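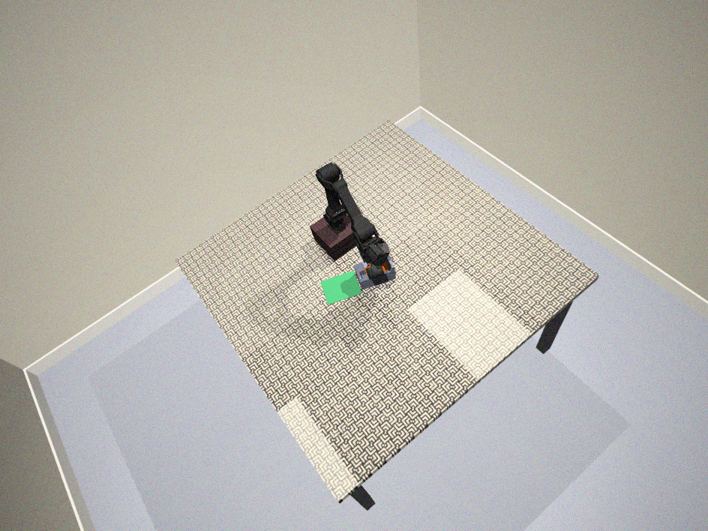 Maze pattern on a square tablecloth, dark lines on off-white.

November, a little after eleven at night

My hands are blue. I scrubbed with dish soap, then with the gritty orange stuff from under the sink, and they're still blue, especially around the nails, so I'm writing this with a pen I'm about to ruin. Oh well!

I printed all day. I meant to start at eight and started at ten, because I had to iron first and I'd forgotten how much I hate ironing six yards of cotton (it just falls off the board and creases again at the other end). The fabric is the heavy one from Gundus, the bolt I kept going back to pet. It takes the ink so much better than the cheap muslin. With the muslin you get that fuzzy halo on every edge and this gave me nothing like that, the lines came out so crisp I said "ooh" out loud to an empty kitchen.

I still can't do mazes, though. I love them, I've filled half a sketchbook with them, all those little hooks and dead ends, and every time I carve one the repeat goes wrong. The block is a hair off square, you can't tell on the first four prints, and by the tenth the whole thing is marching downhill. Leaves forgive you. Dots forgive you. A fret pattern sits there and tells everyone you were tired. So today was leaves, the willow block, and a border of dots done with the end of a dowel.

Final count: 50 napkins and two runners. I've been keeping a tally on the pantry door, and with last weekend's batch that makes 321 pieces since I started in the spring, counting the ones I cut up for rags. I don't know how I feel about that number. It's a lot of napkins for a person who eats over the sink.

The second jar of Nirow was different from the first, by the way. Same name on the lid, same blue, but thinner, and it crept under the edge of the block if I loaded the roller even a tiny bit too much. Four napkins have a smudge. I put a leaf over two of the smudges and they're now my favorites. The other two I'll use myself. Note for next time: stir both jars together in the big tub BEFORE starting, not after lunch when half the set is done and you're trying to match.

Nima came by at three with a box from Sadeghi, the walnut ones and the little rice flour cookies that turn to dust if you look at them. I made him stand in the doorway to eat because of the crumbs. He picked up a runner with his clean hands, thank goodness, and asked what I was going to charge for it, and I said a price, and he made a face. A too low face! He thinks I should double it. I think Nima has never stood at a craft fair table at nine in the morning watching people put things back down. But he did say he'd come and help me carry, so I was nice about it.

Then I called Rostam Tehrani about the table. He wants the fee by the end of the month and he's giving me the spot by the side door again, drafty, but everybody has to walk past it to get to the coffee. I asked if I could hang something behind me this year and he said fine as long as it's not nailed to anything. So I need a pole. Or two chairs and a broom, like last time.

I looked up the secondhand fabric press again after dinner. I have to stop doing that. It's still $3,120 and it still wouldn't fit through the laundry room door unless I took the door off, which I've measured for, twice, so clearly I'm not well. Closed the tab. Opened the Ikisora book instead and spent an hour on the chapter about registration marks, and I think I see what I've been doing wrong with the mazes! You're supposed to cut the notches on the block before you carve, and line up to the notches and ignore the picture completely. I've been lining up to the picture. For months.

So now of course I want to carve one tonight, and there's a blank block right there next to the toaster. No. Bed. The napkins are hanging all over the shower rod and the backs of the chairs and I have to heat set every one of them tomorrow before Mom calls.

Need: more dowels, clothespins, hand cream, pole.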